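How Do You Teach a Robot to Pick Up a Brick?

Suppose you want to show a little cousin how to tie a shoe. You could explain it in words, but it works better to take hold of the laces and do it slowly while your cousin watches. Robots can learn in a similar way. A person does the job first, using the robot's own arms, and the robot keeps a record of every move.

There are two common ways to do this. In the first, you hold the arm and push it where it should go, the way you might guide someone's hand when they are learning to write. In the second, you steer from a distance. Rekha Mishra teaches robots at a workshop in Provden, and she mostly uses the second way. She moves a set of handles, and the robot arms copy her.

One of her jobs is sorting toy bricks by color. Each color has its own bin. It sounds easy, but a robot arm starts out knowing nothing about bricks. It has to learn how far to reach, how wide to open its fingers and when to let go. 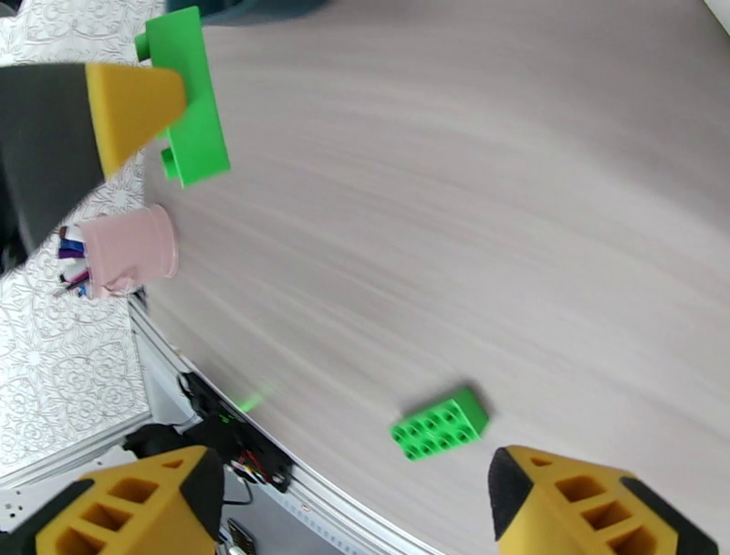
Green bricks, up close and from farther back.

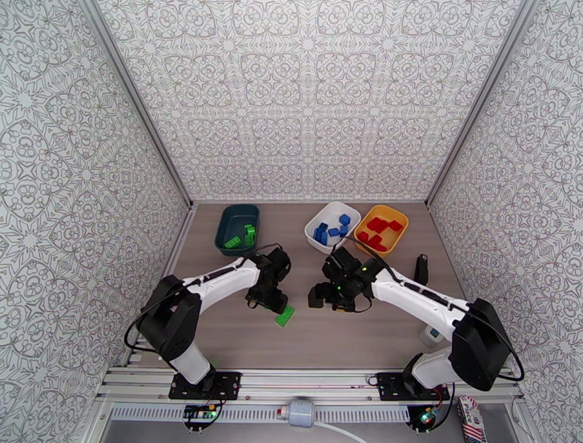

One run through the job is called a demonstration. Rekha does 16 of them before lunch on a Thursday, and she needs 72 for the whole lesson. She puts the bricks in different spots each time. If a brick always started in the same place, the robot might learn only that one place and miss when the brick was somewhere else.

Mistakes happen. A brick can slip, or an arm can bump a bin. Rekha throws out some of those runs, but she keeps a few where she dropped the brick and then picked it up again - they show the robot how to fix a problem.

After that, a computer studies all the recordings. It looks at what the cameras saw and how the arms moved, and it searches for patterns. This can take nearly 15 hours. Then Rekha lets go of the handles and the robot tries by itself.

The first try is often clumsy. When it is, she goes back and records more.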